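Keep the Sand Toys Out All Year

Every fall the parents' email list in Plosthorpe gets the same message. Someone is clearing a hall closet and wants to know the best way to store beach toys until summer. Somebody recommends a net bag, somebody else a bin with a lid, and a third person says to throw it all out and buy new in June.

I would like to argue for a fourth option, which is to store nothing. A bucket and a couple of scoops are the most useful toys a small child can own, and they are put away for most of the year because we have decided they belong to the beach. Sodbridge is the closest beach to us and we get there maybe 5 times between school letting out and going back. If that is all the use a bucket gets, it is a waste of a bucket.

At our house the sand toys live in the playroom, next to the blue wall with the clouds and stars on it. They have been there for two winters. There is no sand. My daughter uses them for dry pasta, for buttons, for moving blocks from one side of the rug to the other, and for a game where everything in the room has to be fed.

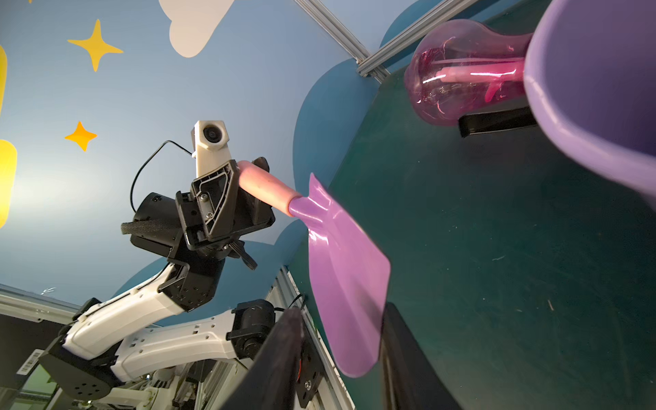
The pink and purple scoop, with the bucket and bottle nearby.

The objection I hear most is mess. Archana Awasthi, who lives two doors down and has three boys, told me she would rather have paint in the house than anything that pours. I understand that. But the mess from a scoop is limited by what you give the child to scoop. A cup of dried chickpeas is a cup of dried chickpeas. I have swept it up many times and it takes less time than getting marker off a chair.

The second objection is that kids get bored with toys they see every day. Some toys, yes. The ones that do a single thing get old fast. We were given a talking farm from Lunde that has 100 sounds, according to the box, and it was finished in a week. A scoop has no sounds. It works on whatever you put in front of it, so when the child changes her mind about what she is playing, the scoop goes along with her.

There is also the money. A sand set costs very little, and the replacement in June costs very little too, so people don't think about it. My sister-in-law Abena Abubakari ran the swap table at the Trosunitz community center last March and told me they took in 400 plastic toys in one morning. A good share of it was beach stuff that looked close to new, handed in by families who were going to buy the same thing again in a few months. I am not going to lecture anyone about plastic. I just think if you already own it you might as well get the wear out of it.

Storage is the easy part once you stop treating it as storage. You do not need a labeled system or a shelf made for the purpose. The bucket is the container, and it came with the set. Handles down, scoops up, and a child who can't read can still see what is in there and which one she wants. 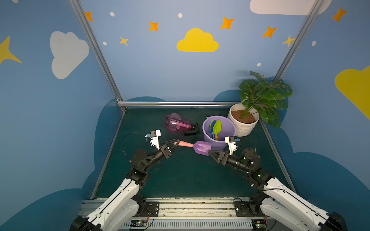
Color is a bigger help than labels when it comes to cleaning up. I used to think matching sets looked better, and I bought one, and all four pieces were the same red. My daughter could never tell me which one was missing. Now nothing matches. The blue shovel and the green one with the yellow handle go in the lavender bucket, and when the pink-handled one is out she can name it and go look for it. She is not a tidy child, but she will put away a thing she can name.

I will give the other side one point. Real sand should stay outside. We tried a tray of it our first winter and I was finding it in the bathroom well into spring. If you want something that pours like sand, use rice, put a sheet down first, and shake the sheet out over the trash when you are done.

Otherwise leave the bucket where it is. The net bag can go in the car for the days you do get to Sodbridge – ours has been under the passenger seat since last summer and I think there is still a shell in it.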